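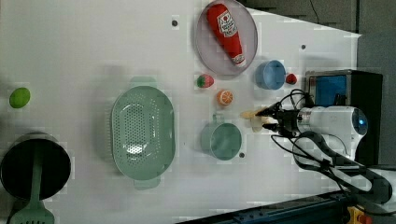 4. Equipment Planning and Procurement

4.1 Scope of the budget

The budget described in this section covers one tabletop manipulation cell at the Uvari laboratory, for a planned total of 451 operating hours. It was drawn up by the equipment group under Evaristo Colombo and reviewed by Pierina Longo before orders were placed in July. Salaries, building costs and network services were paid from other accounts and are left out. Software licenses are included only where a supplier would not sell the hardware without them.

We divided the purchases into four groups: the arm and its controller, the grippers and spare parts, the table and its fixtures, and the household objects used in the tasks. The first group took the largest share of the funds and the last took the smallest. Planning time followed a very different pattern. The arm could be specified in a short document with a payload, a reach and a service term. The objects took several meetings, and the list was revised up to the week of ordering.

4.2 The arm and its service contract

Quotations for the arm were requested from 3 suppliers. One declined to quote for a single unit. The remaining two, Oditell and Lennox, offered similar terms on the arm itself and differed mainly in the service contract. Oditell proposed a yearly inspection with parts billed separately. Lennox included wear parts in a higher yearly fee but required that the arm be shipped to its own workshop for any repair of the joints.

The group chose the Oditell offer. At the planned rate of use, a repair away from the laboratory would have stopped all work on the cell for the length of the shipment, and no second arm was available. The difference in fees was moved to a reserve for parts. We recommend that laboratories with a single cell ask for repair times in writing at the quotation stage, as neither supplier had stated them until we did so.

4.3 Grippers and cabling

Grippers were treated as a separate purchase with its own reserve. Fingers and pads wear faster than any other part of the cell, and their replacement should not depend on the schedule for the arm. The kitchen tasks also make uneven demands. A gripper pointed at small play food, as in Figure 2, which shows a pale yellow piece at the fingers, works close to the table and close to other objects. Under such conditions contact with the surface has to be expected, and spare fingers should be ordered with the gripper.

Cabling was underestimated in our first draft. The draft allowed for the lengths given in the supplier's drawings, which assume a straight run from base to controller. In daily use the cables need slack for the full movement of the wrist. The loops visible at the lower right of Figure 2 give a fair idea of the extra length involved. We now enter cables and clips as a budget line of their own, together with a complete spare set. Connectors should be bought from the same source as the cables — mixed sets caused delays at the Ekavberg site that were out of proportion to their price.

4.4 Table, rail and safety fixtures

The table was specified with a plain white top and mounting holes. A plain surface reduces the work of separating objects from the background, and holes allow fixtures to be moved when the layout changes. Holes do carry a small cost: they take away flat area and have to be considered when starting positions are assigned. Several suppliers charge for each hole, and we advise agreeing on the pattern before the order is signed.

The metal rail along the edge was ordered with the table so that both would be delivered by one contractor. Stop controls were charged to the safety account of the laboratory. Where such an account does not exist, they belong in the first budget group with the arm and should be protected from later cuts.

4.5 Household objects

The object list contains 103 items, most of them toy kitchenware and play food. Toys were preferred to real kitchenware for reasons of weight and breakage, and toy food does not spoil. The unit prices are low, but three features of this group deserve attention in planning.

First, toy sets are changed by their makers without notice. A colander or plate that breaks may have no exact replacement a year later, and a substitute of another color or size can make earlier results hard to compare. Duplicates should be bought at the start. Second, large items use up the table quickly. In both figures the oval mint-green colander is the largest object on the surface, and the remaining items must be placed with it in mind. Third, appliances need a line apart from the toys. A toaster oven takes up a fixed part of the table and has a door and a handle that the arm must reach without striking the body.

Figure 3. The kitchen layout with the toaster oven at the right of the table.

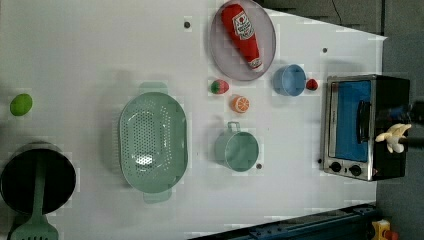

Appliances were therefore priced together with their mounting and with the time needed to test the reach of the arm at each proposed position. This testing was entered at the internal hourly rate and came to more than the purchase price of the appliance itself. The group considered leaving it out of the equipment budget, as had been done at Ekavberg, but decided that a purchase which cannot be used without such work should carry its full cost.

4.6 Reserve and review

The reserve was set as a single sum for the whole cell, with the exception of the gripper reserve described in Section 4.3. Requests above the price of one gripper required the approval of both Colombo and Longo. Smaller requests were recorded by the operator and reviewed at the end of each month. Unused funds in the object group could be moved to cabling or spare fingers, while transfers out of the service contract were not permitted.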